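Skendex Two-Hand Passing Kit

Skendex is a software and fixture kit for laboratories which study how a humanoid robot passes a small object from one hand to the other. It is made by Prulluditz and follows the method of Refilwe Moodley, who wrote the first version in May for her own research.

The method is simple to explain. One hand holds the object and the other comes near with thumb and fingers open. Each arm has a camera close to the wrist, and one more camera looks from the head. The policy learns from all the views together – no marker is put on the object.
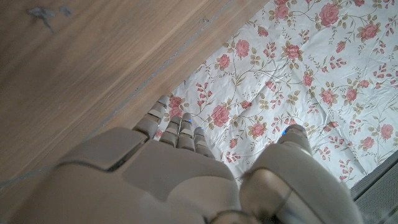
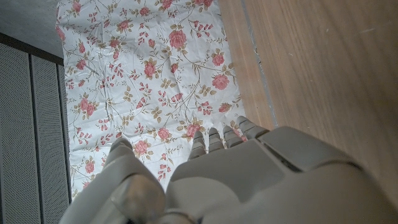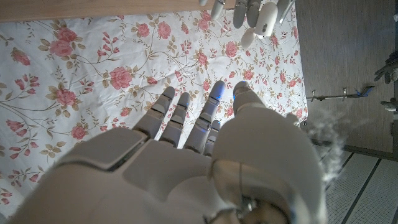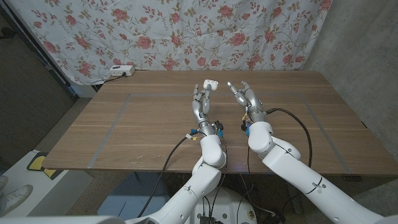 Three views from the wrist cameras, then the head view with a small white object in the left hand.

In our test we made 1000 passes with the standard policy, and 953 were finished without a drop. Most of the failures came when the object was turned in the fingers before the second hand closed. We did not remove these runs from the result. When we switched off the wrist views, the second hand often closed too early, so we do not recommend to use the head camera alone.

A patterned cloth is a good background for training. With a plain one the policy learned faster, but it became weaker when the kit was moved to another room.

What you receive
Skendex software, licence for 2 computers
Camera brackets for both wrists
Calibration board
Printed manual in English

What you need
A robot with two arms and five-fingered hands
A table with a marked work area

The Fu add-on, for passing soft objects, is sold separately. It is still slow, and we advise to read the test notes before you order it.

Orders go through our office in Jernotham. Prices on this page are valid from 26th July.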